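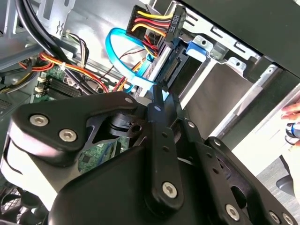

2 min read

A drive caddy is a removable carrier that holds a hard drive inside a desktop computer or server. It slides into a metal drive cage and is usually made of moulded plastic, often in a bright colour. 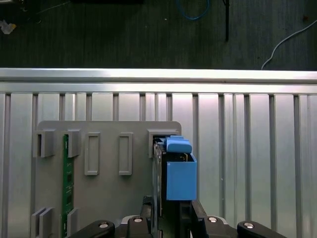
Memory modules are handled in a similar way. Each is a narrow circuit board pushed into a slot, and retaining clips keep it in place. On a plastic mounting plate the clips may be boxy grey brackets with hollow centres. Training benches such as the Stosteo use plates of this kind.

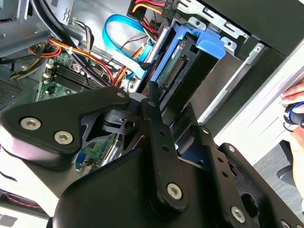 Most caddies grip the drive along its sides and need no screwdriver. The Pimis, a tower sold to schools from April 2017, had a tab that was squeezed to free the caddy. Power and data cables are unplugged first – pulling on a connected drive can damage the port. 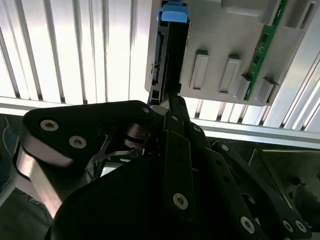 Source: Nigatu hardware collection

Labelling varies by maker. Plorkel numbered its caddies from 1 to 60, and spare carriers were sold in boxes of 17.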